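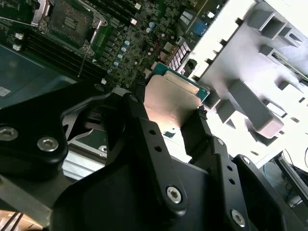
### 4.2 Adjournments in appeals over stolen computer parts

The second group of files came from the appeal court at Fleton and concerned convictions for theft or handling of computer parts. We read 68 files in full. In each one we noted when the appeal was lodged, when it was first listed, and the reason given for every adjournment.

Most of the delay fell before the first listing. The middle value was 30 weeks, and a request for an early hearing made little difference unless the appellant was in custody. Once a case had been listed, the usual cause of adjournment was a late expert report. Valuation was the point most often in dispute. Small parts such as processors (Figure 3: a processor held by a gripper, with a motherboard behind) are easily separated from the goods they were bought with, and the prosecution often had no invoice for the single item.

Laskowska and Echevarría found the same problem in the lower courts at Dravik, although they counted only adjournments asked for by the defence. Our count takes in those ordered by the court itself – a judge being unavailable, for instance – and the two sets of results should not be compared directly.

In seven files the reason for at least one adjournment was missing. We kept these in the sample but left the missing entries out of the table of reasons. Three further appeals were withdrawn before any listing and are dealt with in section 4.3. Hollis has argued that withdrawn appeals should be treated as a sign of delay. The files at Fleton do not record why an appellant withdrew, so we could not test this.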